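Search this site Enter keywords Go

September
By Raghavendra Shetty

Chores are still a bench problem

The claim that machines are ready for housework rests mostly on short clips of one task done well. A clip gives no failure rate. Before I let a machine near my own kitchen I would want 1,000 attempts on ordinary objects, with every dropped item logged.

Picking up a box is largely solved. Thin shells, curved surfaces and trailing cables are another matter. A flat pad meets a curved wall over a small patch, and a little too much force sends the object sideways or breaks it. A person corrects for this without thinking — the machine needs the correction written down or shown to it, many times over.
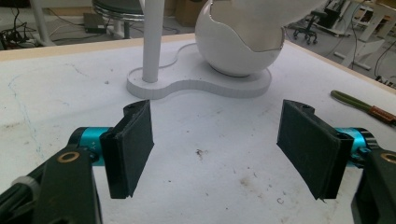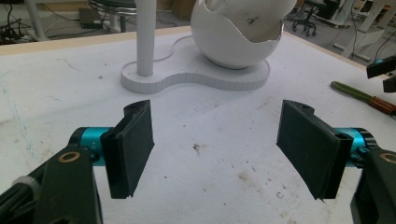 Two-jaw grippers, and a white post and its base on the table.
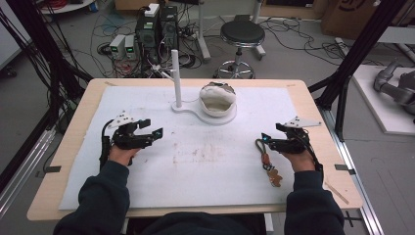
My colleague Reshma Coetzee argues that showing is enough, and that with enough human demonstrations the rest follows. I agree with half of that. Demonstrations teach the path of the hand quite well. They teach much less about how to recover when the object has moved 3 mm from where it was expected, and most chores consist of such recoveries.

Shop floors will get there first. The parts are known, the light is fixed and somebody can stop the line. A house offers none of this. I would put useful tidying behind useful kitting by several years, and I would treat any firm that quotes a date for both with suspicion.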